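About Gulex Mail

Gulex hosts email for small offices. We started in Brestau with one server and two customers, both dental practices, and now look after more than 2000 mailboxes on 51 domains.

Every plan includes spam filtering, webmail and shared calendars. We move your old mail over before we switch your domain, usually in the evening after 6. Mailboxes over 100 GB take longer and are quoted separately.

Xuân Kiều runs the support desk. Billing is handled by our sister company, Gadia.
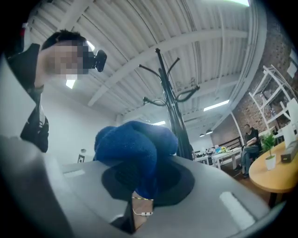
Blue knit, close up

Support: extension 2301, or open a ticket from your webmail.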